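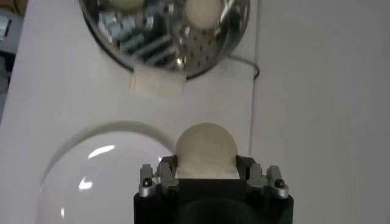
I've been steaming buns at home for 5 years now and I still get a bit giddy about it, so this page was always going to happen. People who know my kitchen diary will have seen the bread, the flatbreads and far too much soup, but the buns have only ever turned up at the edges. They are small and plain ones, no filling and nothing fancy on top, and I like them best that way. Get in close and you see how a bun really looks: pale, somewhere between beige and off-white, matte all over and a little uneven on top, with the steamer just behind it showing off its lovely mirror shine. I'd choose that soft, slightly lumpy look over a perfect dome any day (mine have never been perfect domes, so that's lucky).

A bit about the dough before the next picture. It's flour, warm water, yeast, a spoonful of sugar and a dribble of oil, and that's your lot. I knead it on the table for as long as one side of a record, let it puff up under a cloth, then knead it again for a shorter while. Samah Shehata, who got me started on all this when we shared a house in Liltport, skips the second knead and her buns come out perfectly nice, only with bigger bubbles. I like a tight, even crumb, so I carry on and grumble about my wrists.

Shaping is the bit I used to dread! You pinch the edges under until the top goes tight, turn it over, cup your hand round it and roll it in little circles. I weigh mine at 53 grams each, which sounds mad, but it's what my first decent batch happened to weigh and I've never dared change it. After that they get a rest on squares of paper. In August that rest is short. In winter I put the tray near the boiler and forget it until after the news.

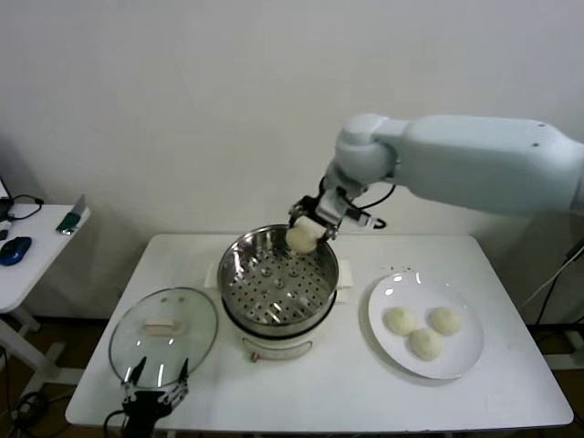 Small tabletop steaming suits me so much better than a great big pan on the hob, and I'll bore anyone who stands still long enough about why. You can sit down next to it, for one thing. You can have the plate right there as well, and not be dripping across the kitchen with a hot bun in each direction. I do love a table laid out like this one, with the pot in the middle on its white base, the glass lid lying flat to the left and three buns huddled together on a round plate to the right. And look at the tray inside the pot, all those rows of little round holes! That's the sort I always tell people to get, as the steam comes up evenly and it rinses clean under the tap. The slatted kind traps dough in every gap and you'll be at it with a toothpick.

Siham Radwan wrote to ask whether the buns need paper under them on a metal tray. I'd say yes for raw dough, every time. For warming up ones you've already cooked I don't bother, I just wipe the tray with an oily bit of kitchen roll and they lift away fine.

She also asked about lids, and glass is my favourite by miles. I like one with vent holes, and I wrap a tea towel round the inside when I've got a full load on, tied in a knot over the handle so it can't droop anywhere near the heat. It catches the drips. Drips are what give you those sad shiny dents in the top of a bun, and I've eaten plenty of those standing up, before anyone could see them.

When the time's up, switch off and leave the lid where it is for 2 minutes. Then tip it away from you so the steam goes the other way, and put the buns out with a bit of space if you can bear to wait. In our house they get eaten with butter and honey, or torn up and pushed round a plate of stew, and Othmane El Ouafi has his with chilli oil and pickled cucumber, which I was rude about until I tried it.

Leftovers freeze beautifully, by the way. Cool them properly, bag them up, and steam them straight from the freezer. Don't microwave them bare or they'll go like a rubber ball, though a damp cloth over the top helps if you're in a hurry.

The sweet potato dough is next, once I've got it to stop sticking to absolutely everything I own.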